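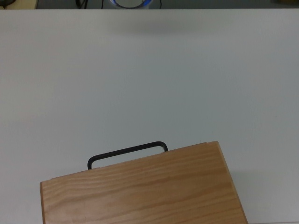 Has anyone used the Prelelus starter kit for picking up cases by the handle?

Posted by Idrisa Mabula in Automation > Small Shop

We pack sets of hand tools in wooden boxes with a folding handle on the long side. Right now a person picks up each box by the handle and moves it from the bench to the outfeed table. I am looking at the Prelelus starter kit, sold by Surumero, to do that one move.

The quote is 3448 for the two-finger gripper, the mounting flange, the cable and the software license. The arm is not included, and we already have one that the seller says is compatible. There is also an optional setup service through Lacson for another 1021.

What I want to know:

Can it grip a thin handle that is lying flat on the table? The sales page only shows it lifting cardboard cartons and plastic bins.

Does the box have to be in the same place every time? Ours get set down by hand, so they end up at whatever angle.

Is the Lacson setup worth paying for if you have someone in house who can do basic programming?

We have to decide by the end of May because that is when the quote runs out.

Mounir Salem

We have had the kit at Brurkent since last fall and a handled wooden box was one of the first jobs we tried, so I can answer most of this.

On the flat handle: yes, but it takes some work. The fingertips that come in the kit are narrow, and that helps. The trouble is height. If you teach the grip point too low, the tips touch the table and the arm goes into a protective stop. Too high and they close on nothing. We ended up teaching the height with the box on the real table, with the arm at low speed, and then saving it as its own program. Do not copy the height from a different table, even if the two are supposed to match.

Close on the middle of the crossbar. If you are off toward one of the legs, the box swings when it comes up. Check your loaded weight too, with the box full, against the payload of both the gripper and the arm. The arm rating by itself does not tell you enough. 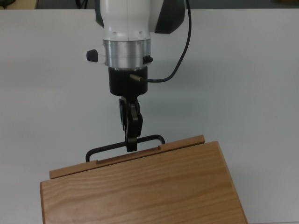
Fingers closed on the crossbar of the handle, box at a slight angle on the table.

On placement: the basic license assumes a fixed pick position. For boxes at odd angles you need either a fixture or the vision add-on. We made a fixture first, two strips screwed to the bench in an L, and the operator pushes the box into the corner. That was good enough for us for months. We added vision later for a different product. It copes with a rotated box fine, but it had trouble with a dark handle when there was a hard shadow next to it. Moving one light fixed most of that.

On the setup service: I would skip it if your person has already programmed the arm you own. Ours got the first working pick in an afternoon. What Lacson did for a neighbor of ours was mostly mounting, cable routing and a safety walkthrough. The cable is worth some attention – leave enough slack for the wrist to turn all the way in both directions, then run the full program slowly and watch it.

Things I don't like: the manual is thin, and replacement fingertips are 301 a pair. We are on our second pair.

toolbench_9

Just get a suction gripper. Lids are flat, no need to mess with the handle at all.

Idrisa Mabula

Thanks Mounir, that is what I needed. I like the L-shaped stop and we can make that from scrap. I will ask Surumero if the vision add-on can be bought later at the same price, and I will weigh a full box before I call them on Thursday.

toolbench_9, we looked at suction. Our lids are not latched when the boxes leave the bench, so lifting by the lid would open them.

Mounir Salem

If the lids aren't latched, test that with the handle too. On ours the handle is fixed to the body of the box. If yours is on the lid you have the same problem either way, and you would want to move the latching step ahead of the pick.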